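Butcher-block surfaces: looking after a wooden worktop or table

By Neusa Barros
August 11, 2018

A block top is made of strips of wood glued side by side, and it behaves like wood for as long as you own it. It swells a little in damp weather and shrinks when the heating goes on. Most of the trouble people write in with comes down to water left standing, or oil put on too thickly.

Daily cleaning

Wipe with a cloth wrung out in warm water and a drop of washing-up liquid, then go over it with a dry tea towel. Work along the strips. Don't use bleach or scouring cream, and keep the green side of the sponge for pans.

Dried-on food comes up with a plastic scraper. Engelbert Wieser uses an old bank card and has done for years.

Marks

Dark rings are usually from metal left on a wet surface. Rub half a lemon dipped in salt over the ring, leave it for 11 minutes or so and rinse. If it is still there the next day, sand lightly with 200 grit, going with the grain, and oil the whole strip so that it doesn't show up as a pale patch.

Pale rings from hot mugs are in the finish and often go with a second coat of oil.

Oiling

Use food-safe mineral oil. Put it on with a folded cotton rag, leave it for 21 minutes, wipe off what hasn't gone in. A new top wants this weekly for the first month, an older one every couple of months. Ours was last done in June and is due again. Oily rags should be spread out flat outdoors to dry before they go in the bin.

Check the end grain while you have the rag in your hand – it drinks far more than the top does.

Tins, pots and plants
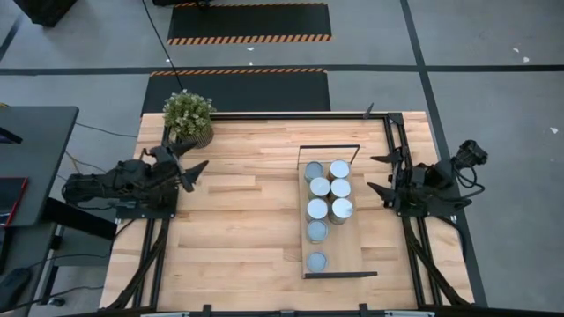

2 min read

Metal cans are best kept on a board of their own when they live on a block table. A narrow one will take two columns, and you can lift the lot off in one go when you want to wipe down. Dry the bottoms before they go back.

A plant in a woven pot needs a saucer or a plastic liner inside. Woven pots let water straight through and the wood under them goes black before you notice. Put it in a corner, and move it now and then so the wood colours evenly.

Soo-ah Ham asks whether cork mats will do instead of a board. They will, but cork holds damp, so stand them on edge to dry after a spill.

Next time: loose drawer runners.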